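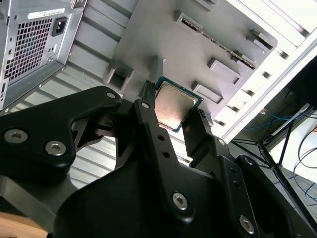
suvona-agarre: léeme

Hola. Este repo es el nodo de control y percepción que uso para que la pinza coja procesadores de sobremesa y los lleve hasta la caja del ordenador sin hacer un destrozo. Lo empecé como un script suelto dentro de Prellus y fue creciendo (demasiado), así que ahora vive aparte.

Qué hay dentro

percepcion/ busca el contorno del chip en la cámara de muñeca y estima su orientación. El disipador metálico refleja todo lo que pilla, así que me fío más del borde verde del sustrato. Si cambiáis la luz, recalibrad, por favor.

control/ cierra los dedos con límite de fuerza y vigila que la pieza no gire. Corre en su propio hilo, a 800 Hz.

plan/ calcula la aproximación con la caja inclinada. Usa el planificador de Dalach, versión 2 o posterior. ¡Con la anterior compila y luego se cuelga al arrancar!

datos/ trae 1.584 agarres etiquetados a mano, con la pose del chip y la apertura de la pinza. Las etiquetas de giro tienen un error de unos 5 grados, no les pidáis más.

Cómo se arranca

Copiad config/base.yaml a config/local.yaml, poned la IP del brazo y lanzad:

python -m suvona.main --config config/local.yaml

Para probar sin hardware, añadid --simulado. La simulación no modela los reflejos, o sea que ahí la percepción parece mucho mejor de lo que es.

Cosas que fallan

Si el dedo tapa una esquina, la orientación puede salir girada 90 grados. Hay un parche a medias en la rama bedoya, que no he mezclado porque rompe los tests de plan/.

La inserción en el zócalo no está incluida; de momento el nodo solo sujeta, orienta y acerca. Quiero subir una primera versión en diciembre, a ver si me da la vida.

Última revisión: jueves, 2 de noviembre de 2023. Las incidencias, en el tracker y con el log completo.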